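Rekano writes and audits working rules for groups that train and test robot hands in simulation. We do not build robots and we do not sell simulation software. Our output is documents: scene standards, run procedures, review checklists, and the audit reports that say whether a team follows them.

## What we do

Most of our clients develop control software for two-armed household robots. Their systems run for thousands of hours in rendered rooms before any hardware moves. The quality of that work depends on decisions that are often made once, by one person, and never written down: how objects are placed, what counts as contact, when a run is thrown out, who may change a threshold.

We write those decisions down. A client then has a text that a new employee can read, that an outside auditor can check, and that can be revised under version control like any other part of the product.

The company was started by Lutz Janssen, who had spent his earlier career in machine safety and had grown tired of seeing simulation results quoted in safety files with no record of how they were produced. He still reviews every standard before release.

## The Gridik rule set

Gridik is our main standard. It contains 846 clauses in 26 chapters, and each clause is written so that it can be answered with yes, no, or not applicable. Clauses that could not be answered that way were removed in the second edition or moved to the commentary.

The chapters on scene building are the ones most clients adopt first. They require, among other things, that:

- every object in a scene has an entry in the object register, including objects the robot is not meant to touch
- object positions and rotations are drawn from a recorded seed
- floor and surface materials are varied between runs, and the friction value is stored separately from the appearance
- partly hidden objects are kept in the data and tagged as such
- no object is deleted from a finished run to make the result easier to read

The last clause gets the most objections. We have kept it in every edition. A run with an awkward object in it is a valid run, and the register should show that the object was there.

Household scenes are harder to regulate than industrial ones. A factory cell has a drawing. A living space has rugs at odd angles, furniture with slats and open weave, and small things lying on the floor. Gridik therefore treats background furniture as part of the test and asks for collision geometry on all of it. A slatted rack may not be replaced by a solid box unless the substitution is logged. Patterned textiles are registered with both their pattern and their base color, as a dense pattern under a dark hand can affect segmentation. 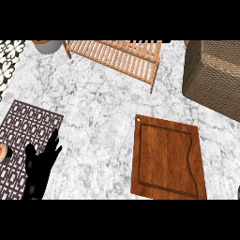
### Standards in use

A black hand over a plum-purple rug with a white geometric pattern is the kind of condition the textile clauses were written for. The same chapter covers the boundary between rug and marble, where both the color and the surface height change within a short distance. Edge conditions of this type must appear in the test set and must be reported separately from runs on open floor.

Flat objects have their own section. A wooden board with a carved groove and a small round hole near one corner cannot be registered as a plain rectangle. Gridik requires the groove and the hole to be modeled or, if they are left out, the omission to be stated in the register. Controllers that have only trained on plain rectangles tend to produce grasp estimates that do not transfer, and the record should allow a reader to find out why.

Food items are classed as deformable by default. A client may reclassify one as rigid, but the change needs a signature and a reason.

## How we work with a client

An engagement has 6 steps in our contract template:

1. Document request. We ask for everything that exists, including informal notes.
2. Scene review. We sample scenes from the client's own storage. The client does not choose the sample.
3. Gap report. Each Gridik clause is marked, with evidence.
4. Drafting. We write the missing rules together with the people who will have to follow them.
5. Trial period. The client runs under the new rules, and deviations are logged without penalty.
6. Audit. A reviewer who took no part in the drafting repeats the scene review.

Step 5 is the one clients ask to shorten. We don't shorten it. Rules that looked sensible in a meeting are regularly found to be unworkable once someone has to fill in the form at the end of a shift, and the trial log is where that shows up.

## Review and sign-off

Every audit report carries 2 signatures: the auditor's and that of a second reader who has not spoken with the client. The second reader works from the written evidence alone. If a finding cannot be understood from the file, it goes back to the auditor.

We keep all superseded editions of our standards available to clients. Results produced under an older edition stay tied to that edition — they are not upgraded after the fact.

## Related documents

Dulodia is the companion handbook to Gridik. It covers the people side: who may start a run, who may stop one, how a threshold change is proposed, and how long logs are kept. It is shorter and contains no numbered clauses. Teams with fewer than two full-time simulation engineers usually start with Dulodia and add the scene chapters later.

The Kröger checklist is a single-sheet extract for daily use. It is meant to be kept next to the workstation and filled in before a batch is started. It does not replace the full standard, and a completed checklist is not accepted as audit evidence by itself.

## Independence

Rekano takes no commission from software or hardware suppliers. Our auditors do not hold shares in client companies and rotate off an account after their second consecutive audit. Where a client asks us both to draft rules and to audit them, the two tasks are staffed separately and invoiced separately.

Proposals for changes to Gridik can be sent in by anyone, client or not. Submissions for the next edition close at the end of November. Please quote the clause number, give the proposed wording in full, and attach at least one scene in which the current wording fails.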